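Teleoperated demonstrations: grasping a mug by the handle

Posted by Pravel

Our department is preparing a set of demonstrations in simulation, recorded by remote control, in which the operator directs the arm to take hold of a white mug. We have completed 52 recordings. The trained policy approaches the mug correctly but closes the fingers at inconsistent positions near the handle. Operators work from the wrist view only. We would appreciate guidance on whether the recordings should be repeated or whether further ones should be added to the existing set.
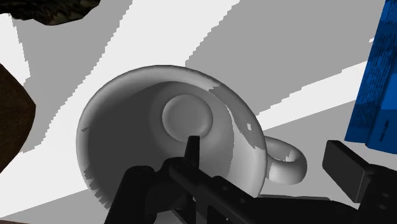
Davard wrote that the existing recordings should be retained until the operators' habits have been reviewed. Where one operator places a finger inside the mug and another closes on the handle alone, the policy receives two conflicting lessons. Select a single grasp, put it in writing, and separate the recordings accordingly. It is also advisable to give operators a second, fixed view, as depth is difficult to judge from the wrist.

Posted by Ghanem

Add more recordings. We had 1230 for a similar task and the results were acceptable.

Posted by Drumton

The number of recordings is of limited use if the starting position never changes. We require operators to turn the mug between attempts so that the handle faces a different direction, and to pause briefly before closing the fingers. Recordings with a hesitation of more than seven seconds are set aside for review. Please also confirm that the gripper command is stored at the same rate as the arm position. Ours was not until March.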